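Re: [fleker-users] Metal bins on the packing bench: liners, scratches, floor holes 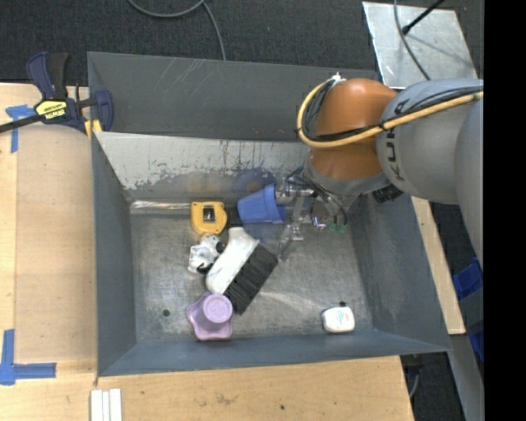
What do you put on the floor of a metal bin that holds mixed small goods, so that they don't get scuffed?

A cut sheet of 2 mm rubber matting, laid loose and trimmed short at the sides so that it can be lifted out for cleaning.

The longer reply follows, with Vojtěch's message quoted in the parts I am responding to.

On Tue 3 January, Vojtěch Lukáč wrote:

> We have moved the mixed household goods out of the Hundon cardboard
> trays and into metal bins with sloping walls. The trays went soft at
> the corners after one season. The bins are a clear improvement in
> that respect, but I have three questions before we order more.
>
> 1. The paint on the sloping panels flakes. Do you strip it, repaint
> it, or leave it?
>
> 2. The floor has small holes in it. Are they to be plugged?
>
> 3. How do you group the contents? We have tape measures, plastic
> cups, and similar items of very different weight in one bin, and
> they end up in a heap on one side.

Taking these in order.

Flaking paint

The sloping panels get the most wear near the top, where goods are dropped over the edge and slide down. The bare metal underneath is not a problem indoors. The loose flakes are, because they travel down the slope and settle on whatever is lying at the bottom. White flakes on a blue plastic cup are easy to see, and a customer will take them for dirt.

We tried repainting. One bin was sanded and given two coats of a general-purpose enamel in September. The new paint chipped in the same band as the old. I would not repeat it. What we do now:

- Run a plastic scraper along the upper edge of the panel and take off anything that moves.
- Go over the border between paint and metal with a fine abrasive pad until a fingernail no longer catches.
- Vacuum the bin, then wipe the slope from top to bottom with a damp cloth and dry it.
- Leave the rest of the paint where it is.

Scratches on the taller back wall are a separate matter. Pale diagonal marks in a dark finish look bad and do no harm. I check them for a raised burr and otherwise ignore them.

Tape along the foot of the panel

You did not ask, but it is common to run clear tape along the joint between slope and floor to stop thin items from catching there. It works while the tape is new. After that the edge lifts, dust collects under it, and light goods stick to it. If you use it, press it down on clean, degreased metal and replace the full length when any part lifts. Patching a short section leaves two more ends that can come up.

Holes in the floor

Find out first what they are for. Ours are plain fixing holes: the bin can be bolted down through them, and when it stands loose on the bench they do nothing. Small hardware will drop into them. A cup or a tape measure will not. If the smallest item in the bin is wider than the hole, leave it open, and crumbs and grit will have somewhere to go. If you store screws, wall plugs, or loose keys, use a push-in plastic plug from above and check that its head sits low enough to sweep over.

Where the bin stands on a wooden top, lift it now and then and clean underneath. Grit that has come through the holes will mark the wood as soon as the bin is moved. We found this on the Hinrichs bench, where the marks match the hole positions exactly.

Grouping

The heap on one side has two causes in our experience. The first is a bench that is out of level. Put a spirit level on the floor of the bin itself, in both directions, before blaming anything else. The second is that everyone fills from the same side. People put a thing down at the nearest free spot and the far half of the floor stays bare.

We do not use dividers in the sloped bins. They have to be cut to the angle of the wall, and they leave corners that are awkward to clear by hand. The rules we follow are these:

Heavy and compact items go in first, flat side down. A tape measure belongs in this group. It should lie away from anything with a thin wall.

Cups go in on their base if the layer is shallow, and nested if there is more than one of the same type. A tapered cup on its side will roll in an arc around its narrow end until it meets something. Placed against a heavier item it stays put, but the rim then takes any knock, and rims are where thin plastic cracks.

Nothing is stacked against the slope. It slides down later, usually when the next item is taken out.

One layer only for mixed goods. If a second layer is needed, the bin is too small for the order and the rest goes into another one.

Matting

The rubber sheet mentioned at the top is sold off the roll. Two cautions. Black rubber can leave marks on pale plastics, so leave a piece in contact with one of your cups over a weekend before you commit. And bare brushed metal reflects, which makes clear or shiny goods hard to pick out by eye. A dull mat helps with that as well, and for our packers it was the more noticeable change.

Do not glue it. We glued the first one, on the Tullus line, and it took most of a shift to get the residue off the floor.

Numbers

Our stock list stands at 3,300 lines, of which 97 are kept in sloped metal bins. The remainder are in ordinary shelf boxes. We have 23 bins in use. I would not extend them to soft goods or anything in paper packaging, as the edges at the top of the wall tear both.

If you do order more, ask the supplier whether the top edge is folded or only cut. Ours came both ways in one delivery. The cut ones had to be fitted with edge trim before we could put them on the bench.

Vojtěch, please send the inside width of your bins at floor level. I have an offcut of matting that may fit one of them.

Juraj Jireš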